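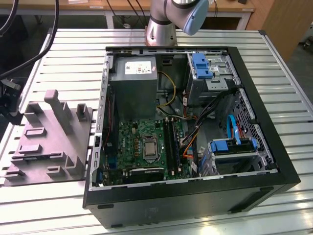

I bought the Fujimoto slatted work table in November, after years of repairing computers on a kitchen worktop and then on an old door laid over two trestles. It's an aluminium top made of long slats with gaps between them, and the idea is that you can bolt things down anywhere along the gaps. I mostly work on desktop towers, and I work on them lying on their side with the panel off, so what I want from a table is that a full-sized case lies flat on it and stays put while I lean in. With the case in the picture I had the heatsink off the processor and the graphics card still in. There was enough table left for me to carry on working.

Assembly took me an evening. The legs come in one box and the top in another, and mine arrived on different days. The instructions are a single folded sheet. Step 4 shows the cross brace the wrong way round, so look at the holes before you tighten anything. All the bolts were in the bag and the hex key was decent. The feet adjust, and on my garage floor they needed it.

It's very steady. Pulling a stubborn power connector doesn't shift it, and neither does pushing down on memory, which used to make the old door bounce. The surface marks if you drag a steel case over it – mine has a few fine scratches already – but they don't catch on anything.

The gaps are the main drawback for this sort of job. Small case screws find them. I lost two in the first week, one of them for good, and now I keep a magnetic dish from Candiveck next to me and put every screw in it as it comes out. Drileo sell rubber strips that press into the slots, 12 to a pack. I filled the front half of the table with them and left the back half open for clamps. They stay in well, though they pick up dust.

The other thing is that it's bare metal. I put a mat down before I switch a board on outside its case, and I clip my wrist strap to the table leg's earthing point when I'm handling parts. The surface is also cold on the forearms in January.

I ordered from Skellgate and delivery was slow but the packing was good. One end cap was cracked and they posted another without any fuss. The table is rated for 80 kg, which I have come nowhere near.

I would buy it again for computers and general bench work. If you do a lot of very small work, such as phones or watches, get one with a solid top.

Nisreen Aoun
23 January 2026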